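**Stotar Club Kit – parallel gripper set for student teams**

Order number 2746. Sold to schools, clubs and competition teams.

The Stotar is a gripper kit for teams who want to work with real objects and not only with foam cubes. We developed it together with the robotics club in Flikudberg, where the students prepare every year for the Matent Service Challenge. In this competition the robot has to take apart and put together again a used office computer. One run lasts 300 seconds.

The kit comes unassembled. Students of 14 years and older can build it in two or three club evenings with a set of hex keys. The plates are black and matte, so they reflect less light into the wrist camera.
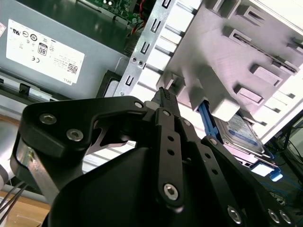
Connectors are the most difficult part of the Matent task, and most teams lose their points there. We recommend to practice with one old desktop computer and to begin with the side panel already off. A small black plug held at the tip of the fingers, as on the bench of the Flikudberg team, leaves very little space between the power supply and the drive bay. Please plan the approach from the open side and keep the speed low.

**In the box**

- finger plates, links and housing
- hex-socket screws, with spares
- flat wrist adapter
- printed building guide (35 pages)

**Technical data**

- Maximum load: 300 g
- Control: Echeverri servo board, not included
- Wrist camera: not included

**Please note**

The computer must be disconnected from the wall before any exercise. Tighten the screws again after the first evening – new joints become a little loose. Clubs which order before July receive the guide also as a file for printing. Spare finger plates can be ordered separately, left and right.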